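From: Alaric Kowalczyk
To: Prukside toy shelf list
Subject: Re: soft toys for December

Roscoe Benavides wrote:
> I have 27 small plush toys in the cupboard and no idea
> which can go out on the low shelf. Do the knitted ones
> count as soft toys or do they go with the dolls?

Soft toys, please. Put the fuzzy ones and the knitted ones together - the elephants can share a basket with the fruit. Anything with a split seam goes in the mending bag, and I'll collect that after 2.
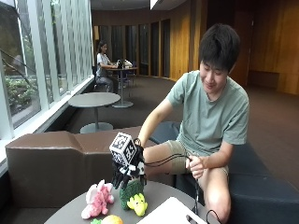

Can the knitted toys go in the washing machine? Only on a cold wash in a pillowcase, then dry them flat.

Alaric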